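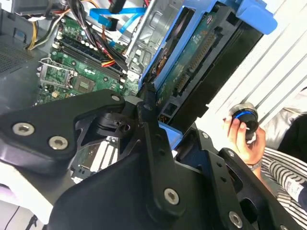 An opened desktop computer tower, with black plates and silver screws in front.

The first time I saw Phong Đào act, he was on the stage for perhaps four minutes. The play was called The Ferry at Rokden, and he was the man who sells the tickets. He had nine lines. I was twenty-two, I had been in the country since June, and my English was good enough for newspapers but not for the theatre, where people speak fast and turn their backs. Of the whole evening I understood maybe half. I understood everything that Đào did.

He tore a ticket, and before giving it to the passenger he held it one moment too long. The actor playing the passenger had to pull. A few people laughed, then stopped laughing, and for the rest of the play I was waiting for this man to come back. He did not come back. I bought the programme to learn his name, and I have it still, with a tea stain over the interval times.

Since then I have tried to see him in everything. This is harder than with a famous actor, for whom the posters do the work. Đào is never on the poster. In the television series Davament he is the uncle who repairs the boat engine in the second episode and who, in the fifth, is mentioned as dead. In Skilla, a film I do not otherwise recommend, he plays a customs officer and looks into a suitcase for so long that you start to worry about your own luggage. He has told one interviewer that he has been in 171 productions, counting radio, and that his mother has seen 2 of them.

I asked Liên Bùi, who directed him three times, what he is like in the rehearsal room. "Slow," she said. "Very polite and very slow. On the first day he does nothing at all and you think you made a mistake. On the second day also." She was making coffee while she spoke and she forgot the milk on the stove, so that part of our talk is lost to me. What I wrote down after it is that he asks for his props early. For the ticket seller he wanted the real weight of paper, and he carried a roll of it in his coat for weeks, tearing pieces off on the bus.

Ifeanyi Lawal, who shared a dressing room with him during the long run of Cao, remembers the crossword. Đào would finish it in pen before the half-hour call and then sleep, sitting up, until he was needed. "I was playing the son and I had pages and pages," Lawal told me. "He had the scene with the coat. Every night I stood in the wings to watch the coat."

I should explain the coat. In Cao he plays a tailor whose old customer has come to collect a coat and cannot pay for it. The tailor brushes the shoulders, turns the man round, brushes again, and talks only about the lining. We are never told if he gives it away for nothing. I saw it from a seat behind a pillar, in a hall which holds 399 people and was not full, and the woman next to me took hold of my sleeve. We had not spoken before and we did not speak afterwards.

There are critics who find him cold. Anjana Saha once wrote that he acts "like a man keeping a receipt", and she meant it as a complaint. I have thought about this sentence often, because I think she saw him correctly and only disliked what she saw. He does keep something back. When I was learning English I also kept most of it back, I said the short sentence when I had a long one in my head, and people believed I was calm.

He is now seventy-three. In spring he was in a new play by Lâm Quách, a judge this time, seated, with his back to us for the first act. When he finally turned his chair he had a boiled sweet in his mouth. He moved it from one cheek to the other before he gave the sentence. I went again the next evening, to see if the sweet was in the script, and he turned round without it.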